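Notebook, break room kitchen, week 5 of the arm
January, started writing 7:40 am, finished after lunch

Good week. Really good week! I'm going to try to get it all down before the details go soft, and Geetha can correct me in the margin like she always does.

Where we were: the arm could already do mugs and bowls from the rack to the counter without anybody holding their breath. Lids were the wall. Everyone at Clodelgate brings lunch in the snap-lock glass boxes, so the lids are what piles up by the sink at 1:30, and if we can't do lids we haven't taken any real work off anyone. So this week was lids and nothing else.

Tally since the last entry: 297 lid pickups tried, 288 good. I had to read that twice. A good one means the lid leaves the counter and stays in the fingers until we ask for it back. Of the misses, most were the lid skating away when the fingers came in too flat. The rest I put down as "other" and I should be stricter about that next time.

Total logged moves since we started, all objects: 1,676. Backed up to the Treloar drive, second folder, not the first one (the first one is full of my bad calibration runs, leave it, I still want it).

Changes made:
- Approach height for lids up a little, then straight down. No more sliding in from the side.
- Grip on the rim only. The middle is too smooth and too easy to push around.
- Slower on the close. Costs a second or so, well worth it.
- Ovden planner updated, old settings saved under "before lids".

Now the part I care about more than the numbers. I spent two mornings with the kitchen crew, just standing there with a coffee and asking what they'd want. I expected "do the dishes". What I got was much more particular. They don't mind washing. They mind the matching, the part where you have a heap of lids and a heap of boxes and it's all slightly different sizes and someone from upstairs is asking where theirs went. They also mind being called away from prep for it, which happens every day right when the afternoon trays need doing. Moving the matching off their plate gives them back the stretch after lunch, and two of them already have plans for it (one wants to do the bread order properly, the other wants to sit down, fair enough).

There's a worry too, and I want it written here plainly. One person asked if hours would go. Geetha answered that straight: the hours are set for the year, and the arm is on the list as kitchen equipment, same line as the dishwasher. I was glad she was in the room. I'd have mumbled. We agreed to go back every other week and say what changed, including the dull weeks.

What has changed for them so far, as told to me:
People put their boxes down more neatly now. They say it's for the arm. I think they're having fun with it.
The crew have started giving it instructions out loud, which does nothing, but I've started writing those down because the phrasing is great for the task list. "Lid first, then see who it belongs to" is now literally the name of a routine.
The counter gets cleared earlier. Not by us — by them, so there's space to work.
Less joy about the noise. The joints are quiet but the fan on the controller is not. Moving it is on me.

Geetha's point from the review, copied in so I don't lose it: we keep grading the arm on the pickup, but the crew grades it on whether the box is closed and on the shelf. Four snaps down. We're not there. Pressing the snaps is a different kind of job from lifting and I don't have a good plan yet, though the Kemurora force pad is in the drawer and I'm itching to try it. Two at a time, opposite sides, maybe?

Lid work at the counter, same box, similar lid:

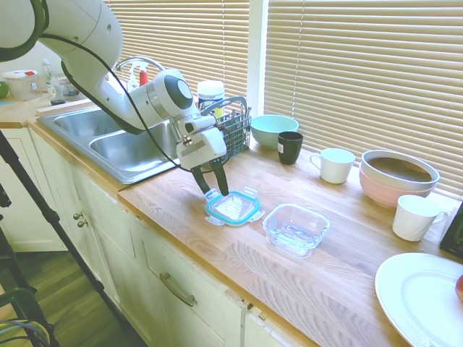
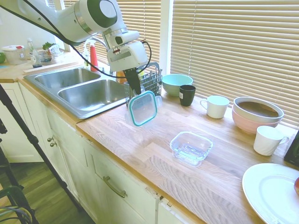
Matching is the next thing on my list, and I want to do it the way the crew does it, which is by laying stuff out before touching anything. They put the box down open and bring the lid to it, never the other way round, and they go by the rim color before they go by size. I'd been ignoring color completely! The teal rim against the pale wood is an easy thing to find, much easier than the clear middle, where the grain shows through and the edges get lost in the window light. So: find the rim, get the corners from the rim, then compare to the open box. I did a rough version of this on paper over lunch and it seems almost too simple, so somebody please poke holes in it.

To do:
Controller fan, move or muffle.
Sort the "other" misses into real groups.
Blinds open vs. closed, same lid, same start position, see if the glare matters.
Ask the crew which box sizes get mixed up most.
Force pad on one snap, by hand first.
Geetha has the bench log until Ovden is reinstalled on her machine, ask her before editing.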